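Tamomska woven bed mat

Sarnik bedding, summer range
Item 764

A flat woven mat that lies on top of the mattress and takes the place of a thick bottom sheet in hot weather. It gives a firm, smooth surface to sleep on and lets air move under you. Many of our customers also leave it down during the day and use the bed for sorting and folding clothes, as it doesn't ruck up the way a cotton sheet does.

The mat comes rolled and tied. Open it out the evening before you want to use it and leave it flat - it will have a curl at both ends to begin with. If the curl is stubborn, roll the mat the other way for an hour and try again. Please don't fold it. A fold line will stay in the weave and the slats may split along it.

Most people lay it over a plain fitted sheet. A sheet slightly wider than the mat will leave a border showing at the sides, and this keeps the edge of the weave off your arms and legs.

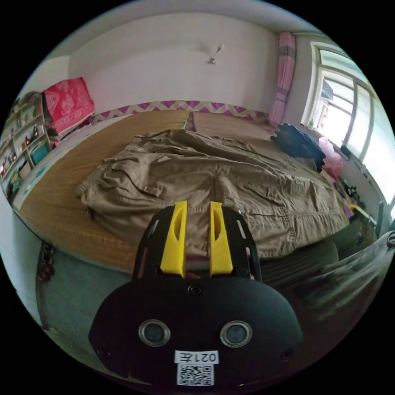
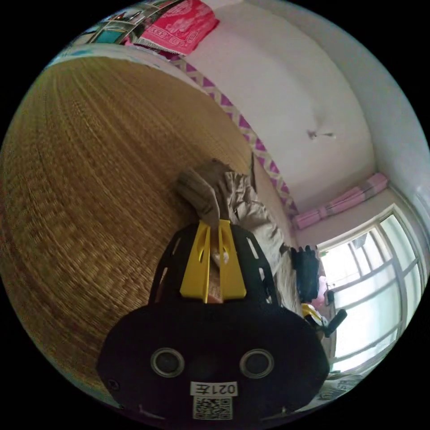

Summer Bedding List, issue 14, page 6

Colour: straw and tan. The shade varies a little from one mat to the next and darkens with use.

Sizes: single, small double and double. Measure the top of the mattress, not the bed frame, and choose the nearest size down. A mat that hangs over the edge will crack where it bends.

Care: wipe with a cloth wrung out in warm water, along the slats and not across them. Dry it flat or standing on its edge, out of strong sun. Do not machine wash, tumble dry or iron. Crumbs and dust can be shaken out of the window or taken up with a soft brush.

Using it for laundry: let clothes dry fully before you put them down on the mat. Trousers with heavy pockets can be laid out and smoothed by hand on it, but check for open zips and buckles, which catch in the weave. Dark new clothes may leave dye behind.

Storage: roll loosely with the smooth side out, tie in 3 places with the tapes supplied and keep it somewhere dry. The cotton bag is sold separately under the Pisharody name and fits all sizes.

Spare tapes and edge binding can be ordered by post from Gernus. For questions about sizes, or if your mat arrives with a broken slat, write to Oľga Procházka at the Sarnik order desk and give the item number. Orders for the double size go out from April.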